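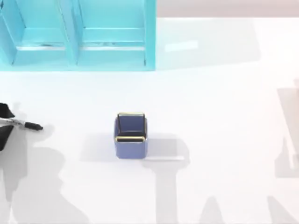 Home Archive About Search this blog

16th May. Quick one, bus in ten min. Pultley flat fell thru, they want 800 now plus deposit. No thanks. Rang Cullulholm instead, 640, bills in, can veiw tomorrow. Slept badly. Knee sore again, 2 tablets. Still owe Mum a call, havent rung since Ramadan ended.
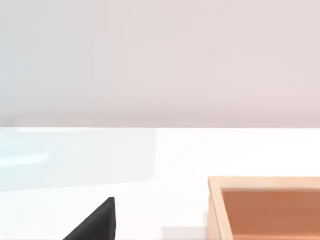

pale wall, white table

Soup for dinner, too salty. Must find the bank letter before bed.

2 comments 107 shares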